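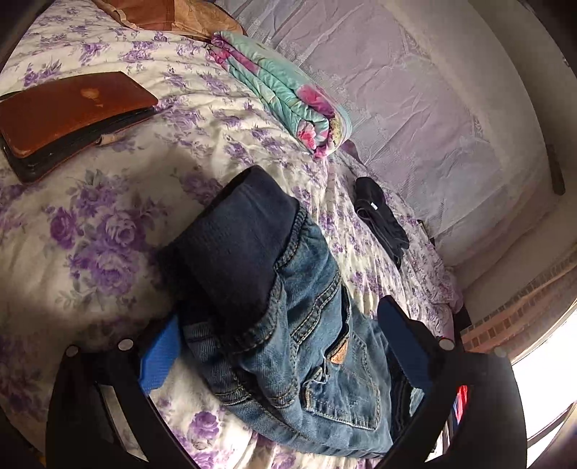 Section 4. Registering a Returning Member

Use this section when a former member of a Pillard Society chapter wishes to be restored to the active roll. New initiates are entered separately, under Section 2.

Before you begin

The chapter secretary must hold a current login for the Grakden register. Have the member's original roll number to hand, together with the letter of good standing issued by the chapter they last attended.

1. Sign in and open the Members page.
2. Select Inactive, then enter the roll number. Do not search by surname, as older entries were copied from handwritten ledgers and spellings vary.
3. Check the initiation year against the letter.
4. Select Restore and choose the receiving chapter from the list.
5. Attach the letter and press Submit.

Note: Members initiated at Prurbridge before the two chapters there were joined will appear under Borbély Chapter. This is correct and should be left as it stands.

Caution: A restored entry cannot be withdrawn by the chapter once submitted. Errors must be reported in writing to the Registrar, Győző Hegedűs, within five days.
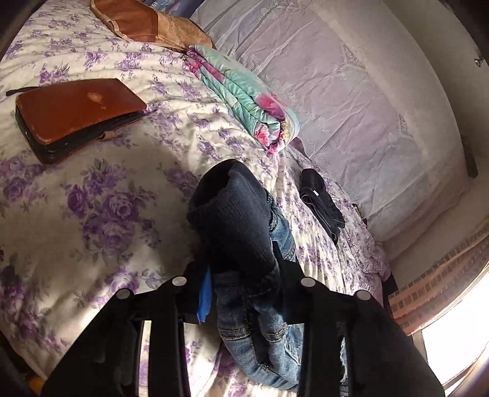

May a restored member vote at the next chapter meeting?

Voting rights return once the Registrar has confirmed the entry – until then the member may attend and speak, but may not vote or stand for office.

Confirmation is sent to the secretary's chapter address. File a copy with the minutes and read the member's name at the following meeting.

Revised January 2022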